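Tanda Hand-Held Gripper Pair
Teach a kitchen robot by doing the job yourself

The Tanda pair lets the people who know a job pass it on to a machine without writing a line of code. You take one gripper in each hand and get on with the work – folding, wiping, stacking, racking – and the movements are recorded for the robot to learn from.

We built it at Garkorbridge with canteen and laundry staff, and they changed it a lot. Ayantu Weldu ran the wash-up at Erncombe for years and now leads our teaching sessions. She had us move the handle twice, and she was right both times! "I used to go home with sore wrists," she says. "Now I spend my mornings showing the robot how I like a cloth handled, and it's my way of doing it that gets kept."

A cloth and a wire dish rack on a plain board make a lovely first task. Cloth never lies the same way twice, so every go teaches something new, and most people have the feel of the fingers before their first tea break.

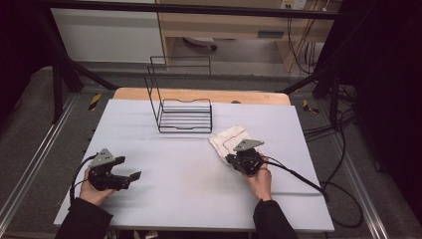
What changes on the shift

The dull, repeated part of the job goes to the robot bit by bit. Staff choose which tasks to teach, and they can teach one again whenever the kitchen changes. Erncombe kept its whole wash-up team, and 2 of them now teach for part of each week.

What you get

Left and right grippers, each with its own cable
Teaching software for 4 users
Storage for 400 recorded goes
A day's training on site with Do-yoon Ban

Order code: Tanda 466
Spare finger pads are sold separately through Woldegiorgis.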